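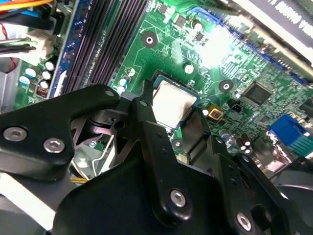 Re: [ip-docs] Reference numerals in the Zimstead drawings
30 December 2023

Hi all,

I went through the Zimstead draft again before the break, and the numbering still needs work. There are 16 sheets of drawings now. The written description was started at Claswood and finished here, and you can tell where one stops and the other begins. The first half calls part 410 a "link," the second half calls it an "arm," and claim 2 calls it a "member." All three words point at the same piece of metal.

The rule is simple enough. A part keeps one number through every figure it appears in, and a number never gets used for a different part. Every number in the drawings has to be mentioned in the text, and every number in the text has to be somewhere in the drawings. We have a few that fail both ways. I marked them in yellow in the shared copy.

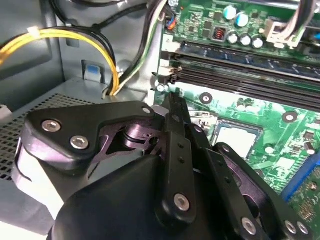
Claim wording is the other thing I want to settle before anyone touches the figures. If the claim says "arm," the description should say "arm" too, and say it early. Features that only show up in one embodiment should be left out of claim 1 unless we mean to be held to them. Take the narrow black finger with the row of small holes along its length. If the holes matter to how the thing works, they get a number and a sentence. If they don't, I would draw them and leave them out of the broad claim. A dependent claim can pick them up later, but only if the description mentions them on the day we file. We can't add new matter after that.

I know some of you would like to send photos and skip the line drawings. For a provisional that is usually fine. For this one we need black ink line art, and the draftsman at Grajales has already been booked.
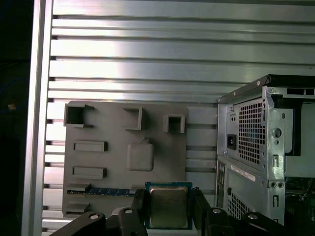

Haf Pumphrey wrote:

> Do we have to renumber everything from the start, or can we patch
> it? The Tirkano case had the same trouble and we just fixed the bad
> ones by hand. I also don't see why the background section needs
> numbers at all. Last, who signs off on the figures? I sent comments
> in April and I can't tell if they went in.

Patching is OK with me as long as whoever does it searches the whole file afterward, claims included. In the Tirkano case we missed one in the abstract and got an objection for it. You're right about the background. There are no figures for it, so take the numbers out.

Your April comments went in, except for the one on Figure 7. I left that alone until the inventors agree on which side is "front." The sign-off is mine, but I want one inventor to read each sheet against the text first. 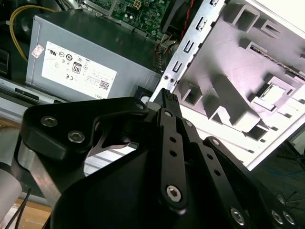 The parts list needs the same treatment. Please use the version saved under docket 2,629 and delete any local copies. It has one row per part, with the number, the name we agreed on, and the figures where the part appears. If you want to change a name, change it there first and then in the draft. Don't reuse numbers from rows that were struck out.

I'll send the marked sheets to Grajales once the list is clean. Corrections to me directly, please, and leave the list address off.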